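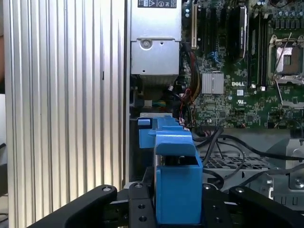
Firnau Tower Notes

Step notes and a parts list from taking desktop towers apart and putting them back together.

Overview

Firnau Tower Notes is a set of written records made while stripping used office desktops for reuse. Each record covers one action on one part: what was removed or refitted, what held it in place, which tool was used, and what had to come out first. A separate table lists the parts themselves under common names, with the other names people use for them.

The set covers 38 towers. It holds 670 step notes and 260 part entries. All of the text is in English.

The notes were written by Zsófia Pap and Svatopluk Lukáč at the Pulden repair room. Zsófia did most of the teardown notes. Svatopluk did most of the refitting notes and all of the cable entries. The two of them read each other's notes before anything went into the set.

What is in the folder

steps.csv - the step notes, one row per action
parts.csv - the part entries, one row per part
names.txt - spelling and naming choices
towers.csv - one row per tower, with case type and condition on arrival
photos/ - pictures of case interiors, for reference
CHANGES.txt - what was edited between versions

The tables are comma-separated, UTF-8, with a header row. Empty cells mean the value was not written down. They do not mean "none." Where a part had no fastener of any kind, the cell says none.

Columns in steps.csv

tower - short code for the tower
step - order of the action within that tower
action - remove, refit, unplug, plug in, open, close, check
part - name from parts.csv
held_by - screw, latch, clip, friction, adhesive, none
tool - hand, Phillips 2, Phillips 1, spudger, other
blocked_by - part or cable that had to be moved first
side - side of the case facing up during the action
note - free text, usually one or two sentences

Columns in parts.csv

part - the name used throughout the set
also_called - other names, separated by semicolons
group - one of 9 groups, listed below
color - as seen, or blank
reuse - keep, test, scrap
remark - free text

Part groups

Case and panels
Clips, latches and brackets
Power
Board
Memory
Cards
Drives
Cables
Fans and heatsinks

A chipset heatsink goes under Fans and heatsinks even when it stays on the board for the whole job. A bracket that only holds a drive goes under Clips, latches and brackets, and the drive has its own row.

How the notes were made

Towers were laid on their side on the bench with the open side up. The power cord was off and the power button had been held down before the side panel was opened. The first note for every tower is a check, usually for dust, missing screws or a drive that had already been pulled.

Notes were typed between actions on the bench laptop, using a short form. Later ones are more even than early ones. In the first few towers the blocked_by column is often blank even where the free text mentions a cable in the way. We filled in what we could from the text and left the rest.

The usual order was cards, then drives, then memory, then power supply, then board. Some towers did not allow this. Where a long graphics card sat over a drive cable, the card came out first no matter what. Where the power supply sat close to the processor heatsink, its wires had to be unclipped from the case before anything underneath could be reached. The step column gives the true order, so sort by that and not by part group.

Clips and brackets

A good part of the set is about plastic parts. Screws are easy to write about. Clips are harder, and they are where most of the damage happens.

Many of the clips in these towers are a bright color against gray metal and green board, often blue. In names.txt we call a colored part a hand part if it is meant to be moved without a tool. We did not assume that every blue part was a hand part. Some of them also slide into a slot in the case and need to be tilted before they lift. If the note says tilt, it means the top edge comes toward you first. If it says slide, it means along the plane of the board. If it says press, it means toward the case wall.

The names for card holders vary a lot. We use card clip for a part that keeps one or more expansion cards down at the bracket end and card support for a part that steadies the far end of a long card. Retention clip, hold-down and card latch are all listed in also_called. When we could not tell which job a loose clip did, it was entered as clip, unknown, with the color and a short remark. There are several of these. If you recognize one from the remark, send a correction.

Cracked clips are marked scrap even if they still close.

Cables 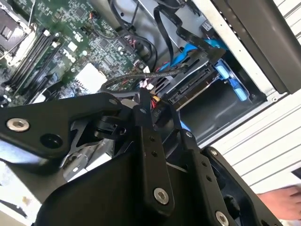
Dell tower with the side open: memory slots and board to the left, hard drive in its bay to the right.

Cable notes name both ends where both were found. A SATA data cable that runs from the board to a drive is written as board > drive. Power leads are written as supply > drive or supply > board. The arrow shows the direction we followed it in, and has no electrical meaning.

Flat ribbon cables and braided or sleeved cables are recorded as such in the remark, as they bend differently and take a different path back in. A ribbon that has been folded across a drive bay for years wants to go back to the same fold. We wrote down the fold where we noticed it.

Cable color is in the color column, with more than one color separated by a slash, such as red/yellow/black. Do not use color alone to decide what a wire is for. We found small fan leads, front panel leads and drive power leads with overlapping colors.

Unplug notes give the latch type if there was one. Some SATA plugs have a metal tab that must be pressed, and some only hold by friction. Pulling on the wire is recorded as a fault in the note when it happened. It happened a few times, and one plug came apart. The row is still there.

Memory

Memory slots are numbered from the processor outward, starting at 1. This may not match the numbers printed on the board. Where printed numbers were readable and different, they are in the note.

Latch ends are recorded as both ends or one end. On slots with latches at both ends, the module lifts by itself when they are opened. On slots with one moving latch, the fixed end needs a small rocking motion. Do not rock it toward the heatsink if the heatsink has sharp fins. Svatopluk added this after cutting a knuckle.

Empty slots have their own rows, with the action check and the word empty in the note.

Drives

Hard drives are listed by size and connector. Capacity is left out, as are serial numbers and anything else that could tie a drive to its former owner. Drives were pulled and handed over for wiping before the rest of the tower was worked on, where the order allowed it. No drive contents were read for this set.

Drive carriers are listed apart from drives. In the early towers they were written as tray, caddy, cradle or sled, depending on who was typing. They are now all carrier, with the old words kept in also_called.

Naming

We settled names on a Saturday with a table full of parts and a roll of tape. The rules are short:

Use the plain word first. Side panel, not access cover.
Name a part by the job it does if the job is known.
Name it by shape if the job is not known.
Use slot for the place a card or module goes into, and port for the place a plug goes into.
Use bay for the space and carrier for the thing that slides into it.
Do not put a brand in the part name. Brands seen on a part go in the remark.

Vida, our older list, used the supplier's words and mixed all of this up. A few Vida names survive in also_called. Ilham is the label printer template and reads the part column directly, so please do not add commas to part names.

Intended use

Use the set for writing repair guides, labeling parts bins, teaching people the names of things inside a tower, or checking the wording of instructions. The blocked_by column is useful for planning an order of work.

It should not be used as a safety guide. The power supply was never opened on any tower, and there are no notes for doing so. It also should not be used to judge which makes of computer are easier to repair. The towers were whatever came in, and most had seen a lot of office use.

Known problems

Older towers are over-represented. There are few small form factor cases and no all-in-ones.

The tool column says hand for some steps where a fingernail did the work of a spudger. We did not separate these.

Screw sizes are not recorded. Zsófia sorted screws by bin and the bin labels did not make it into the table.

Refitting notes are fewer than removal notes, as many towers were stripped for parts and never rebuilt.

The side column was added in January. It was filled in afterward for older rows and should be treated as less certain there.

Some free text says "as before." It refers to the row directly above in the same tower, and breaks if you shuffle the rows.

Corrections

Send corrections with the tower code and step number. For a part name, send the row and the name you would use. We keep old names in also_called unless they are plainly wrong, so searches still work.

If you add your own tower, follow the column order, start with a check row, and choose a tower code that is not already in towers.csv. Notes in short sentences are easier to merge. Leave a cell blank if you did not look.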